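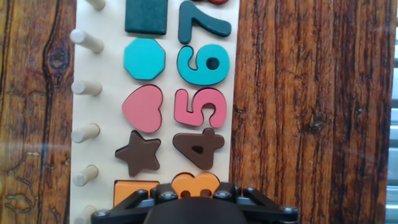

View from the wrist camera over the puzzle board, with both gripper fingers at the bottom of the image.

The Itthorpe board trial is a bench procedure for comparing robot grippers and the cameras mounted with them. It takes its name from the workshop at Itthorpe where it was drawn up by Birsen Kırmızıgül and Yavuz Karabulut. The procedure uses a children's puzzle board with pegs, flat shapes and flat numbers, and scores a gripper on how well it removes the pieces and puts them back into their recesses. It is used mainly for small two-finger grippers carried by light arms.

Background

The trial grew out of a purchasing question. The workshop had two candidate grippers for its parts-sorting cell, the Dokham and the Kramer, and the data sheets gave similar values for stroke and closing force. Earlier comparisons had been made with machined steel blocks, which both grippers handled without error. Kırmızıgül proposed a test piece with shallow parts and little clearance. Karabulut wrote the controller script and the first scoring sheet. The procedure was put into its present form in a revision dated 4/22/22.

Test piece

The board is pale wood, laid flat on a wooden bench top. Its parts are arranged in parallel columns. One column holds round wooden pegs, the next holds colored geometric shapes such as a square, an octagon, a heart and a star, and the last holds colored numbers. A shape and the number beside it share a color: the octagon and the 6 are turquoise, the heart and the 5 are pink, and the square and the 7 are dark green. The matching colors allow the same board to be used for camera checks, in which the software must pair each shape with its number before any motion is allowed.

The pieces present different problems to a gripper. The square and the octagon offer parallel edges, and either gripper can hold them once the fingertips are below the top face. The star has no opposed flat sides and tends to turn as the fingers close. The heart must be taken across the lobes. Of the numbers, the 7 is the least stable in the grip, and the 3 is usually held across its outer curves. Pegs are the easiest parts to hold and the hardest to see from directly overhead, so their position is estimated from the tip and the base together.

Mounting and camera

The gripper is bolted to the arm with its wrist camera fixed so that the fingers appear at the lower edge of the image. The fingers hide part of the board in this arrangement, and a piece lying directly between them can be partly covered at the moment of closing. For this reason the script records the target position before the final descent and does not update it afterward. Moving the camera farther from the wrist reduces the hidden area but makes the assembly more likely to strike fixtures at the side of the bench.

The board may be placed at any angle to the camera. Numbers that appear sideways are not corrected by hand. The recognition software is expected to read them as they lie, and a wrong reading is entered as a camera fault and kept separate from the gripper score.

Procedure

A full run consists of 40 attempts. In each attempt the arm moves to a height above the chosen piece, descends, closes the fingers, lifts the piece clear of the board, holds it for 3 seconds, and returns it to the same recess. The order of pieces is drawn by the controller before the run and is repeated for every gripper under comparison.

Closing force is set at the start and may not be changed during a run. The fingertips are wiped between runs. The bench lighting is left as found, including any reflection on the wood, and is noted on the sheet.

Scoring

Each attempt is entered as seated, skewed, dropped or missed. A piece is seated when its top face is level in the recess. It is skewed when it is in the recess but a gap shows along one side more than the other, or when one edge stands proud. Dropped and missed attempts score nothing. A run with 7 or more missed attempts is stopped and the mounting is checked before it is repeated.

Results at Itthorpe

In the first comparison, the Kramer gripper dropped fewer pieces, while the Dokham seated more of those it kept hold of. Most of the Kramer's skewed entries were on the star. The difference was traced to side play in the finger joints, and tightening the joint screws removed part of it. A second comparison in December used the Endport controller in place of the original one. Descent was slower under the new controller, and missed attempts fell for both grippers. The workshop kept the Dokham for flat parts.

Limitations

The trial does not measure payload, long-term wear or holding force. Painted faces become smoother with handling, so results from an old board and a new one are not directly comparable. Wood grain and knots in the bench top can be taken for part edges by simple edge-detection software, and some users cover the bench with plain paper. The original procedure neither requires nor forbids this.

See also

Peg-in-hole test
Eye-in-hand camera
Parallel gripper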